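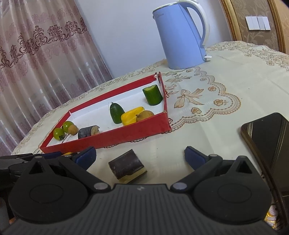
Sunita Nakamura told me she'd gone to three Bandodgate council meetings before she figured out she was allowed to speak at them. So let me save you the trouble, and walk you through getting your two minutes at the microphone.

First, find the agenda. It goes up on the city site the Friday-style way, meaning late and buried, so I just call the clerk's office and ask for the item number. Mine was 693, the Benavides Street crosswalk.

Next, fill out a speaker card. They're on the table by the door and they want your name, your street and that item number. Turn it in before 7 p.m. or you'll be bumped to general comment at the very end (I sat through nearly 44 pages of sewer budget that way!).

Then write out what you want to say and read it aloud with a timer on. You get two minutes – the buzzer is loud. Ask for one thing, up front.

Bring eight copies, one for each member plus the clerk, and email the clerk your text afterward so it goes in the record.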